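I've had Statetico on the big computer in the back room since a wet weekend in September, and people keep asking me whether it's any good, so I'm finally writing it up. Short version: I like it a lot, it has driven me up the wall twice, and no, it doesn't mean you'll have a robot tidying your front room any time soon.

For anyone who hasn't come across it, Statetico is a practice house for robot arms. Everything happens inside the computer. You get a furnished room, an arm, a few bits of clutter and a list of chores (put this in that, move this over there, that sort of thing), and you either drive the arm yourself or write a set of instructions and let it have a go. I paid 300 for the home licence, which is a fair whack for something I can't sit on or eat off. My sister-in-law Kevser Canpolat, who is far cleverer than me with this stuff, talked me into it and has been on the other end of the phone for most of what follows.

## The chore I kept coming back to

You'd think I'd have gone for something grand. I started with the smallest job in the list, which is picking a bank card up off a desk. I do it every morning without looking. The card's flat, the desk's flat, and you just sort of slide it with a fingertip till your nail gets under it, don't you? Now try that with two stiff black fingers and no nails. 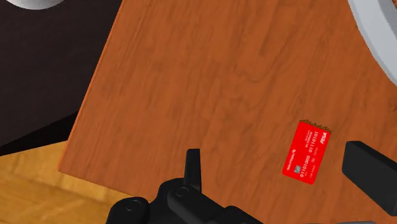 The trouble is that a pair of fingers like that wants something to close on, and a card lying down gives it next to nothing. Come in too high and you shut on air. Come in too low and you're pushing the fingertips into the wood, which the program doesn't like at all. There's a sweet spot between the two and it's tiny. If the card's sitting at an angle to you, then the hand has to turn to match it as well, and that was where most of my early tries went wrong – I'd get the height lovely and be facing the wrong way.

I rang Kevser in a temper after an hour of this. She laughed and said everyone gets stuck on the card. Arash Abbasi, who works with her at Fleltitz and does this on real arms all day, told me the usual dodge is to push the thing to the edge of the table and pinch it where it hangs over. Clever! I felt a bit cheated that I hadn't thought of it myself, as it's exactly what I do with a coin on a bar.

## What it's like to use

Setting it up was easier than I'd feared. It took one evening, with a break for tea, and the only sticky moment was a graphics setting with a name I still don't understand. The guide that comes with it is written in plain English and is short, and I wish more people would copy it.

Driving by hand is good fun for the first night and then rather tiring. You can swap between different viewpoints, and I'd urge you to learn the keys for that before anything else. One of them is right down by the fingers, and it's the only way to judge the last little bit before you touch. From further off you get a much better idea of whether the elbow is about to swing somewhere daft.
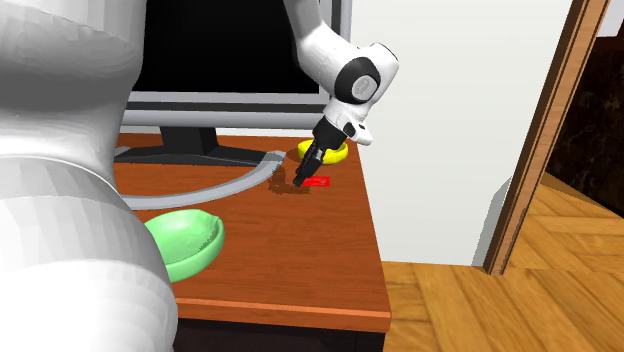 Shadows turned out to be my best friend. When the hand is well above the desk its shadow is a vague smudge, and as it comes down the two draw together, so I learned to watch the dark patch and ignore the arm altogether. I mentioned this on the Ludthorpe forum and Yasaman Arabzadeh wrote back that she does the same, and that she turns the room lights up to make it clearer. That's a good tip and I've pinched it.

Writing instructions is another matter. You tell the arm where to go and how far to open and close, in steps, and then you press go and watch your mistakes acted out in front of you. My first proper success took 4 evenings. I jumped up and shouted, and had to explain to my husband that a pretend robot had picked up a pretend bank card.

Things I'd grumble about:

- The bumping-into-things part is a bit rough. I've had objects skid away from a touch I'd have sworn was gentle, and I don't believe a real one would.
- Some of the surfaces look a little plastic up close. It doesn't bother me, but if you're after a pretty picture you may be let down.
- Saving is slow once your list of tries gets long. Mine has gone past 1000 and I now make a cuppa while it thinks.
- There's no undo. I mean it. Save often.

And one thing I'd praise to the skies, which is that the room is an ordinary sort of room. So many of these programs give you a bare grey floor and a cube. Having a sofa and a desk about the place makes you think about what a chore at home is really like, with furniture to steer round and things left lying wherever they were last put down.

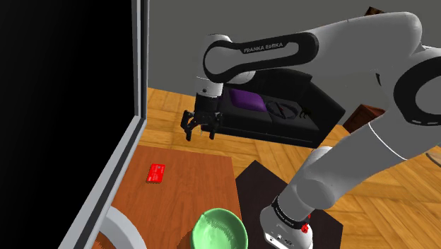
## So can they do the housework yet?

Going by my winter and spring with this thing, my answer is: some of it, slowly, if you've set the job up just so. Put a chunky object in the same spot every time and a big bowl next to it, and the arm will shift it all day long without a moan. Jamshid Farahani at Shahbazi, who packs small parts for a living and kindly read this through for me, says that's pretty much how it goes on his shop floor too. The machines there get the parts that always turn up facing the same way, and his lot get the rest.

A house is all "the rest", though. Mine certainly is. The card that took me four evenings was lying in plain sight on a clear bit of desk, and in my house it would be under the post, or in yesterday's coat. I haven't found a chore in the list for that.

I did look into what a real arm would cost me, purely out of nosiness, and the cheapest second-hand one I found was 3070 before you'd bought the fingers to go on the end. Edileuza Mendonça next door does my ironing swap with me for nothing, and she finds my cards as well.

## Would I buy it again?

Yes. If you're curious about this stuff and you've got a decent computer and some patience, get the home licence and start with the bowls. Leave the card till you're in a good mood. If you only want to know when you can stop hoovering, save your money.

I'm told the next version has drawers that open. I've already warned my husband.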